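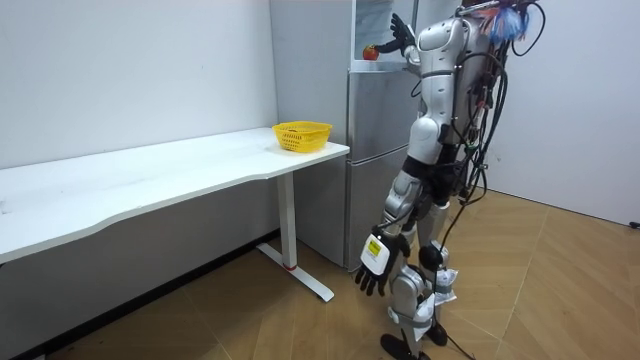
*The test humanoid with one hand up at the open fridge compartment.*

**Stekstead lab puts a number on its fruit-and-fridge software**

A small robotics software firm in Stekstead says the new version of its planning tool, Tritance, can take a humanoid through a kitchen chore with no step scripted by hand. The chore involves an apple, a basket and a fridge. We would like to see the logs first.

According to Østergaard, the firm behind it, the planner was tuned on 781 recorded runs and then tried 30 times in the same room, with 13 runs finished without help. The release calls this "robust". Fewer than half is a generous use of the word, and the fridge, desk and basket never changed between runs.

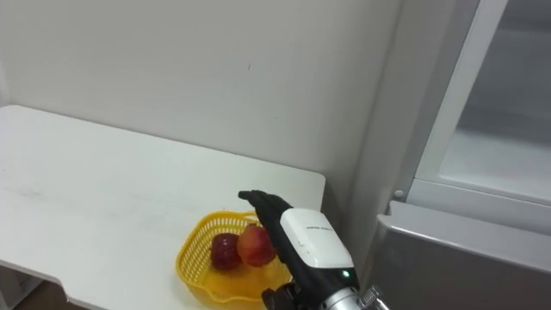
*The robot's hand beside the yellow basket and two pieces of fruit.*

Perception gets most of the credit in the release. Tritance is said to pick out each fruit from the head camera and choose a grasp within 500 milliseconds. Two fruits in a bright basket on a white table is a kind test, though, and there is no word on how it copes with clutter or poor light. 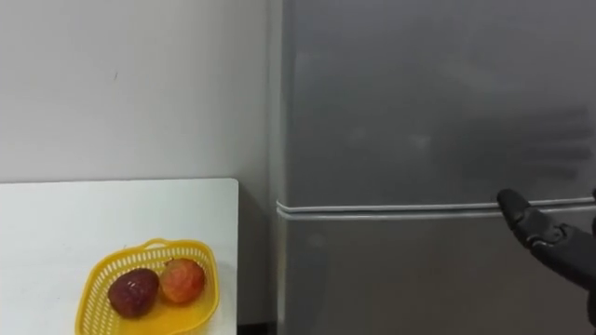
Photo: Østergaard

The door is the harder part. There is little to hold at the seam between the upper and lower panels, and the firm admits that most failed runs stopped there – the planner kept asking for a grip the fingers couldn't make. A fix is promised in Pemov, the firm's separate control package, which is due in March and will be charged for.

Østergaard has not said whether the failed runs will be published.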